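To: noddale-mills list
Subject: Re: Date of the Pomer wheel pit, and a question on spelling

On the list, a member wrote in December:

> I have been through the estate papers again and I still can not
> find the wheel pit at Pomer before 1833. The lease of that year
> calls it "the new pit, lately cut", and the rent goes up by 12
> shillings. Does anyone have something older? Also, is the miller
> Potetti in the lease the same family as the Potetti at the lower
> mill? The spelling changes on every page.

Thank you for this message, and excuse my slow answer. I wanted to look at my copies before I write something wrong.

For the pit, I believe the lease is right but it does not tell everything. There is an older tail race under the yard at Pomer. I walked along it with the permission of the owner, when the water was low, and the stones at the upper end are cut in a different manner from the stones near the wheel. The lower part is narrow and the joints are poor. So my opinion is that in 1833 they made the pit deeper and kept the old channel. "Lately cut" can mean this also, I think, but I am not a native reader of old English leases and I would like to be corrected.

The length of the race is given as 93 yards on the estate map. I would be glad if someone with a long tape could check it, as the map is not reliable for the orchard side.

For the family, please see the burial book at Noddale. The name is written Potetti, Potety and one time Pottitty, always with the same farm, Harasym. I take them for one family. The lower mill was held by a younger branch, who paid separately for the eel trap and argued over it for many years.

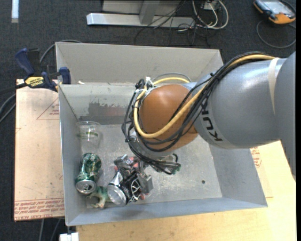 KUKA arm reaching into a gray metal bin.

Back to the mills. The newsletter has space for 400 words on Pomer, and I am willing to write the part on the race if another member takes the lease. Please do not send me scans larger than the list allows. My mailbox refused two last month and I do not know from whom they came.

I also still look for the sale notice of the millstones. It was pasted inside the cover of an account book which I saw years ago in the reading room, a green book with a broken spine, and now it is not at the number I wrote down. If you meet it, please note the number on the back and not the one on the front. The front numbers are from the old list.

With kind regards from the Harasym side of the valley

> Also, can we please agree on one spelling for the index?

I forgot this. My vote is for Potetti, with the others in brackets.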